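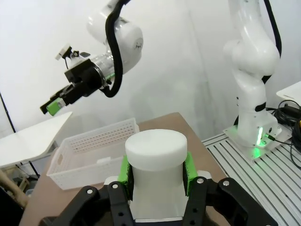
Zunar is hiring robot operators for its Gukcombe lab, starting in June. You will show a pair of robot arms how to do simple table jobs, mostly by remote control. Much of the early work is plain gripping: closing two green finger pads on a white cylindrical object and holding it upright. No degree needed.

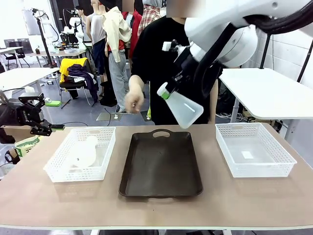 Basket, tray, basket: the table layout for the bottle task.

Shifts are 8 hours with paid breaks. Each task gets 40 good runs before we change the layout – patience counts for more than speed. You will work in pairs, one on the controls and one at the table, 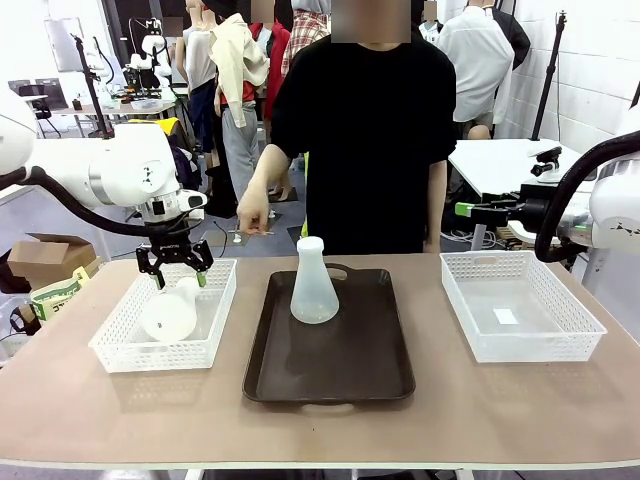

and swap places through the shift. Stamatia Tsoukalas runs the two-day paid training and will sign you off on the Cokine software.

You should have steady hands, be able to stand for part of the day and be willing to write a short note on each failed run. Gaming or crane experience is welcome. Pay is 672 a week before tax.

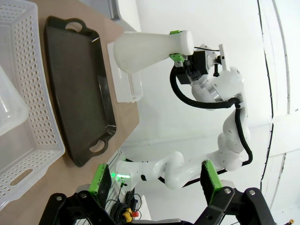

How to apply

Send a resume and a few lines about yourself to Faizal Simanjuntak, Zunar, Theodorakopoulos Building, Gukcombe. Tryouts start at 9 a.m. and take half a day.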